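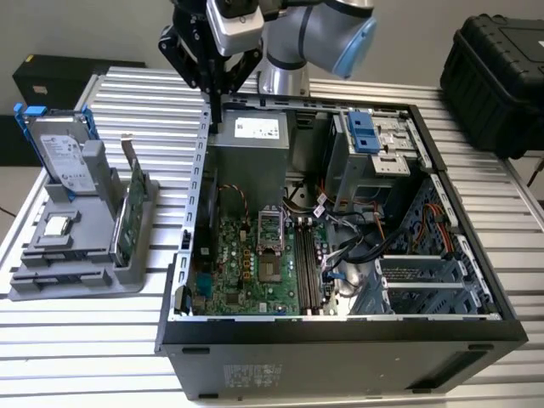 1/ I am taking apart an old office tower this month and I want to write down what I learn. I am not a technician, I only like computers. If you also have an old one in the closet, maybe this thread helps you a little.

2/ The tower came from a second-hand shop, Bidari. I paid 79 for two of them, without disks. One will be for my mother-in-law, for mail and video calls. The other one gives parts. So far I am only at the one that gives parts.

3/ First advice: put the case on its side and take off the panel before you decide anything. From outside all these black boxes look the same. Inside you see if somebody was there before you, how the cables go, and what is missing.

4/ The CPU socket is empty and the metal bracket is open. Please be careful with an open socket like this. A sleeve, a cable end, a small screw that falls down, any of these can damage it. I already ruined one board in my life with a dropped screw and I still think about it in February, when it happened.

5/ If you have the plastic cover for the socket, put it back now. I don't have it. I will cut a piece of clean stiff card and lay it over, with paper tape on the sides. Not the strong brown tape, it leaves glue.

6/ Memory slots: two. For mail and video calls two is fine. Before you buy memory, read the number printed on the board and look for the list of the maker. I once bought the wrong type because the stick "looked right". It does not go in, the notch is in a different place, and you should not push.

7/ The power supply I will keep. It has a white label with small letters. Photograph the label with your phone and make it bigger on the screen, this is much easier than bending over with a flashlight. What you need to write down is the watts and the kind of plugs.

8/ Never open the power supply itself. The fan can be dusty, you can clean it from outside with a brush. But the box stays closed. It can keep electricity inside also when it is unplugged. I repeat this in every thread and I will repeat it again.

9/ About the cables. There is one black bundle that goes from the drives over the middle, with the SATA ones in it, and then the colored wires, red and yellow and orange, on the other side. When I was beginner I pulled everything out at once and then I had a soup. Now I do one cable, one label, one photo.

10/ For labels I use the small paper ones from Brilura, because I can write with pencil on them. A roll has 900, so I will have them until I am old. Wrap it like a flag near the plug. Write where it WENT, not what it is. "Drive, top" is more useful than "black cable".

11/ The drive cage has a blue latch. On office machines the blue plastic often means: you can touch this with your fingers, no tool needed. So before you take the screwdriver, look for colored plastic. Press, slide, and if it does not move, look again from the other side. Old plastic breaks and you cannot glue it well.

12/ The fan has its own thin cable, red, white and black. It makes a loop and comes near the socket. When you build it again, check that the loop cannot touch the blades. I had one that made a noise like a bird for two weeks and it was only this.

13/ Screws. My system is simple: a holder with compartments at the left side of the table, and one compartment for one place in the case. Case screws and drive screws look like sisters but the thread is different. If one goes in crooked, stop and take the other one.

14/ Someone asked last time if it is worth the trouble. A repair place here, Rarex, wanted 2,000 for a new set with installation. The parts I need are roughly a tenth of this. But I also spend my evenings, so you have to like it. If you don't like it, pay the people, they work well.

15/ What I will take out, in this order: drive cables, drive cage, fan, power supply, board. The board comes last so that I don't pull it by accident with something still connected. Look two times under the edge for the small front button wires. They are always the last ones holding.

16/ And please keep the covers from the expansion slots! People throw them away. In an open slot the dust goes in very fast, and when you want to buy one single cover it costs more than a coffee.

17/ Questions I cannot answer yet: does somebody know a good thermal paste that is sold in a small tube? The one called Price is everywhere here, but only in a big package. I need it one time, maybe two times. Write me under this post, thank you.

18/ I continue when the cage is out. Until then the card stays on the socket and the coffee stays in the other room.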